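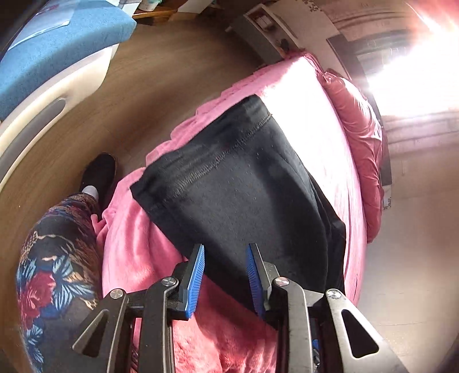

Folded black garment on a pink bed.

Using a Virtual Reality Headset at Home: Household Tips

Residents of Dromberg who keep a headset for games, films or online programmes are asked to note the following advice, revised in July 2019.

Clear a floor area of at least 2 metres by 2 metres before play. Low tables, rugs and pet bowls should be moved to another room. Ceiling lights and fans must be out of reach of a raised arm.

Wipe the face cushion with a dry cloth after every use. Household sprays should not be applied to the lenses, which scratch easily. A clean microfibre cloth, moved in small circles, is sufficient. 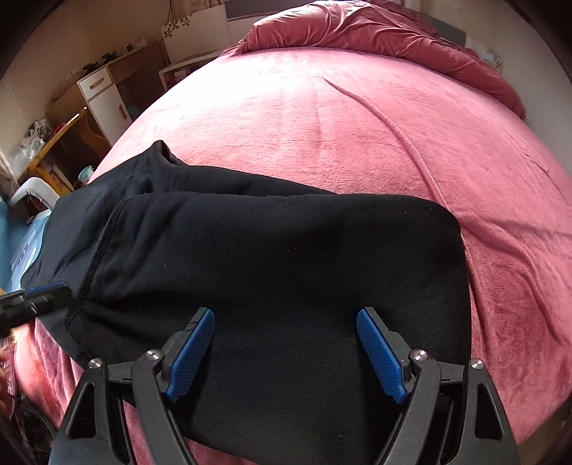
Store the headset away from windows. Direct sunlight passing through the lenses can damage the display within minutes, even in November. A lidded box on a shelf is suitable.

New users should stop after 10 minutes and rest. Frightening titles are best tried seated, with a second person present. Sessions for experienced users should not exceed 30 minutes without a break.

Remove the batteries from hand controllers before long storage.

Enquiries: Gus Kapoor, Household Advice, extension 456.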